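Youth Basketball Coordinator, Part-Time - Brosley Recreation Association

Posted July 3, 2022

The Brosley Recreation Association is hiring a part-time coordinator for its youth basketball program. The position runs year-round, with light hours in spring and summer and a full schedule from fall through the end of the winter season. We are also looking for assistant coaches, scorekeepers and referees in training. Those openings are listed further down the page.

About the program

Brosley is a town of 2,921 people. The youth league started in the old middle school gym and moved to the Gendari Center when the school closed. We play on two courts there. Boys and girls play together through fourth grade and in separate divisions after that. Players come from Brosley and from the farms and small towns on the county road, and a few families drive in from as far as the state line.

Last winter 203 players signed up. The league is recreational. There are no tryouts, every child who registers is placed on a team, and every player on the roster plays at least half of every game. Applicants who want to build a travel team should know that we do not run one and have no plans to.

The current coordinator, Tuncay Polat, is stepping down after the fall sign-up period to take a full-time teaching job. He will work alongside the new coordinator until then.

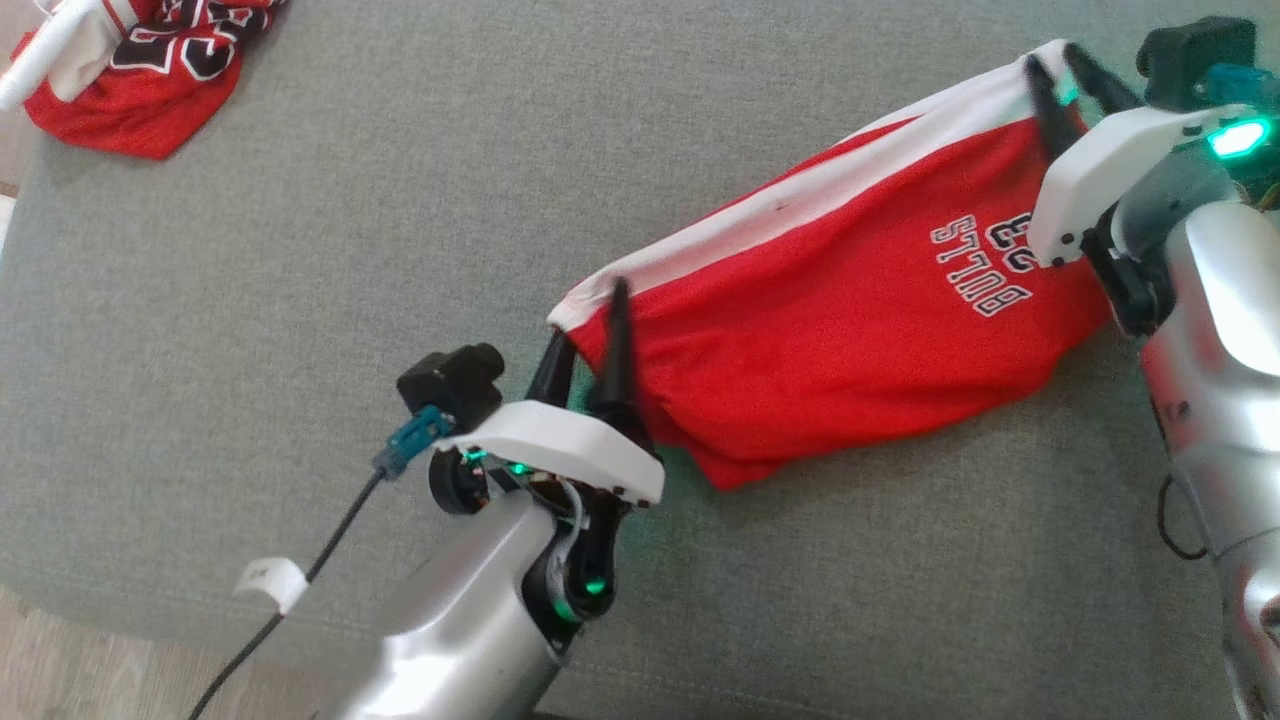

What the coordinator does

The coordinator answers to the recreation director, Bożena Sobczak, and works with the front desk staff at the Gendari Center. Most of the job is scheduling and communication. On a normal week in season you would:

Set the practice and game schedule and post changes by noon on the day they take effect.

Answer calls and emails from parents and coaches. We expect a reply by the end of the next working day.

Open and close the gym on game days, or arrange for one of the site leads to do it.

Assign referees and scorekeepers, and find a replacement when one calls in sick.

Hand out and collect uniforms, balls and first aid kits, and keep a list of what is out and who has it.

Fill out an incident report for any injury, however small, and turn it in the same day.

Before the season you would also run registration, place players on teams, recruit coaches and hold the coaches' meeting. Placing teams takes most of a week. Parents may ask for one friend or one sibling to be kept together, and we try to honor that. Requests for a certain coach are not guaranteed.

After the season there is a short report to write for the association board. Last year's is four pages long and can be used as a pattern.

Uniforms and equipment

The league owns its uniforms and lends them to players for the season. Families pay a deposit at sign-up and get it back when the uniform is returned. Players are welcome to wear their own gear to practice, and most do. For games, the league top is required and the shorts may be any color without pockets.

The coordinator keeps the equipment room. At the moment it holds the game uniforms, practice vests, ball racks, two portable scoreboards and the low hoops for the younger divisions. The uniforms are sorted by size and then by color. Returned items are washed in cold water, hung to dry and checked for tears before they go back on the shelf. Numbers that have started to peel go in a separate bin for Ilgın Ersoy, who handles repairs and reorders.

The equipment budget for the coming year is $3,000. That has to cover new balls, replacement uniforms, nets, whistles and first aid supplies. Any purchase over $200 needs a signature from the director. We buy balls in bulk once a year, in early fall.
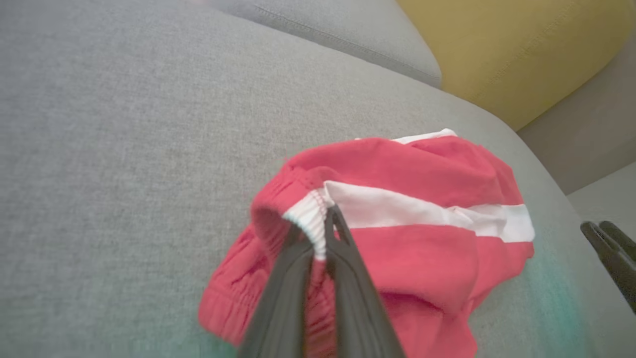 Hours and pay

The position averages 20 hours a week from September through the first week of March, and 6 hours a week the rest of the year. Game days are Saturdays, from 8 in the morning until mid-afternoon. You would need to be on site for at least three Saturdays out of four. Practices are on weekday evenings and end by 8:30. The coordinator does not have to attend every practice but should stop in at each one now and then, mainly to see that coaches have what they need.

January is the busiest month. Both divisions are playing full schedules, snow days have to be made up, and the gym is shared with the adult volleyball league. Please do not plan a long vacation then.

Pay is $19.50 an hour to start, with a review after the first season. Mileage is paid for trips made on league business. The position does not include health insurance. The coordinator and immediate family get free use of the Gendari Center, including the weight room and the walking track. Children of the coordinator may play in the league without a registration fee.

What we are looking for

You must be at least 21, hold a valid driver's license and be able to lift 40 pounds. You will need to pass a background check, and we pay for it. CPR and first aid certification is required within 60 days of hire. If you do not have it, you can take the class at the center at no charge.

We would like someone who has worked or coached in a youth sports program before, though it does not have to have been basketball. Tuncay came to us from swimming. You should be comfortable with spreadsheets and with talking to a parent who is upset. We use a scheduling program called Jaltano for games, sign-ups and text alerts. It takes a few days to learn, and you will be trained on it.

Spanish or Turkish is useful and will be counted in your favor. A good number of our families speak one or the other at home.

Other openings for the coming season

Assistant coaches. Unpaid. One practice and one game a week from November to early March. You do not need to have played. Each head coach is paired with at least one assistant, and new assistants go to the younger divisions first. A background check and a two-hour training are required. Coaches get a whistle, a clipboard and a league polo shirt. If you have a child in the league you may ask to be placed with that team.

Scorekeepers. $12 an hour, ages 15 and up. Saturdays only. You would run the clock and the scoreboard and fill in the paper book. There is one training session, held on a Saturday morning before the first games. High school students who need proof of hours for a class can get a signed letter from us at the end of the season.

Referees in training. $18 a game, ages 16 and up. Trainees work with Tarık Canpolat, our head referee, for the first three Saturdays and are then assigned to third and fourth grade games. You will need black athletic shoes and black pants. We supply the shirt. Trainees who finish the season can move up to the older divisions the following year at a higher rate.

Site leads. $15 an hour, ages 18 and up. Site leads open the building, set out chairs, keep the lobby and bleachers clear and lock up. This suits someone who wants a steady Saturday shift and does not mind being on their feet.
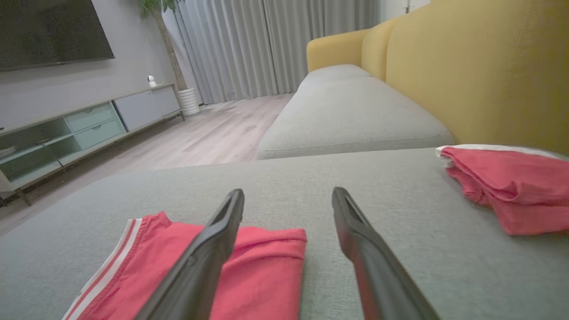 How to apply

For the coordinator position, send a resume and a short letter to Bożena Sobczak at the association office in the Gendari Center. Paper or email is fine. In the letter, please tell us about a time you had to change a plan on short notice and how you let people know. Give the names and phone numbers of two people who have supervised you at work or as a coach. We will call them only after an interview.

Applications are read as they come in. The job stays open until it is filled, but we hope to have someone in place before fall registration opens. Interviews are held at the center and last nearly an hour, with a walk through the gym and the equipment room at the end. The interviewers will be Bożena Sobczak, Tuncay Polat and Ertuğrul Bilgin, who coaches in the sixth grade division and sits on the board.

For the other openings, pick up a one-page form at the front desk. Applicants under 18 need a parent or guardian to sign the form. You may apply for more than one opening, but scorekeepers and referees cannot be booked for the same time slot, so mark your first choice. We will contact everyone who turns in a form, including those we cannot place this year.

Former players are encouraged to apply. Several of our scorekeepers and two of our coaches came up through the league.

Common questions

Can two people share the coordinator job? We would consider it. Send one letter together and two resumes, and explain how you would split the Saturdays.

Do I have to live in Brosley? No. You do have to be able to reach the center within half an hour on game days.

Is there parking? Yes, in the lot behind the building off Coşkun Street. The front spaces are for drop-off only on Saturdays.

Can I see a game before I decide? The season is over until November, but there is open gym for grades 5 to 8 on weekday afternoons through the middle of August. Stop by the desk and sign in as a visitor.

The office is open Monday through Friday, 9 to 5, and closed for lunch from 12:30 to 1. If you leave a message over the weekend, you will get a call back on the next working day.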